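Domard Pollness Fountain Pen, Medium Nib

I bought the Domard Pollness because I wanted a pen I could leave on my desk at work without worrying about it. It has been my daily writer for four weeks, and I've gone through 2 converters of blue-black and most of a short cartridge in that time.

The Pollness is a plain pen. It has a dark green barrel, a steel clip, and a snap cap that closes with a firm click. The name is printed on the cap band in very small letters, and mine has already started to wear off on one side. The barrel threads are plastic and feel fine so far. It comes in a cardboard sleeve with one cartridge. The converter is sold separately, which I think is a little cheap at this price.

The section is where I had my first complaint. It tapers down to a small step just above the nib, and if you hold your pens low, your finger will rest right on it. I moved my grip up a bit and stopped noticing after the first week. My handwriting looked worse for a few days while I got used to it.

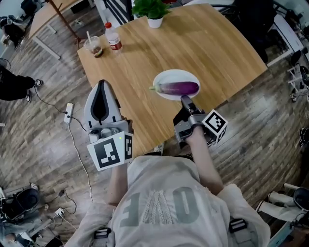
The medium nib runs on the fine side. If you're coming from the Quaye Standard, expect a line closer to that pen's fine. I like that, but anyone who buys a medium for shading should know it before ordering. There is some feedback on cheap paper and very little on coated paper. It isn't a scratchy nib. It has no flex to speak of and I wouldn't push it.

Flow was dry out of the box. I flushed it with water and a drop of dish soap, let it dry overnight, and refilled it. After that it was better, though I'd still call it a medium-dry writer. With a wetter ink it does very well. With the Ekach Gray I had in it the second week, it skipped on the first stroke of nearly every page.

I left it capped and lying flat over a long weekend and it started right away. Uncapped, it lasts long enough for me to think through a sentence. Past that I have to scribble in the margin to get it going again.
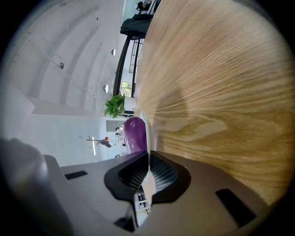 Posting is possible but the cap only goes on by friction and it adds a lot of weight to the back. I write with it unposted. The barrel is long enough for my hand that way, and I have fairly large hands. The clip is stiff and works well on a shirt pocket. On thicker fabric, like a coat, it takes two hands to get it on.

I did most of my testing in the notebook I use for meetings, plus a stack of index cards. On the index cards the ink dried fast enough that I could flip them over without smearing. In the notebook I got a little show-through and no bleed, even with the wetter ink. Left-handed writers may have more trouble, but I can't speak to that.

Compared with the Quaye, the Pollness has the better cap and the worse section. The Quaye also comes with a converter. If you already own one, I don't see much reason to buy this too, unless you want the thinner line.

Domard says a broad nib is coming in March. I'd like to try it, as the feed might suit a wetter nib better.

Rating: 4 out of 5

Pros: good cap seal, light unposted, solid clip
Cons: step on the section, dry at first, no converter included

Posted Wednesday, February 1, 2023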